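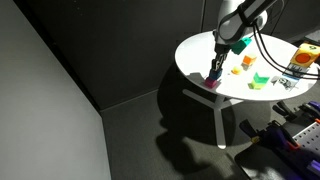

Every time I think we've met all the ways a robot arm can surprise us, Torik finds a new one — and this one is a beauty! In November we had a run of block work in which the gripper simply stopped letting go on command. The log says "open", the controller says "open", and the fingers stay shut for anything up to 12 seconds. Then they open on their own, with no error at all.

The arm does plenty of reaching and placing near the rim of the round table, so a late release matters. If the arm moves off still holding a block, whatever is beside it gets dragged along.

A translucent green block between the fingers. We've now gone through 1000 grip cycles looking for the delay, and it came up in 13 of them.

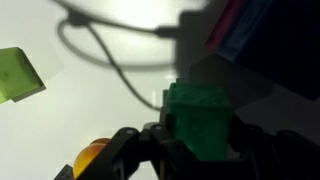
Flora Ritchie wondered whether we'd looked at the cable before blaming the software, as the arm at Stadau had the same late release and it came down to one worn connector near the wrist.

Good call, Flora! Gavin wiggled ours with the arm powered down and found 2 pins that didn't sit properly. New cable ordered, and until it's fitted we run at low speed, hands stay off the table and the stop button stays within reach.

Blocks at the left side of the table, with the little yellow ball and the orange cube for neighbours. I love the big foam cube with the 6 on it.
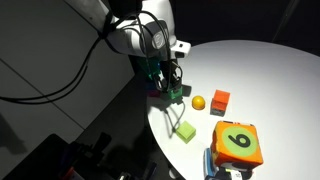 Words: Innes Paterson, Fostirwood workshop

If your own gripper hangs on like this, please send me the log, even a short one. Lorna is keeping them all together and would be delighted to have more.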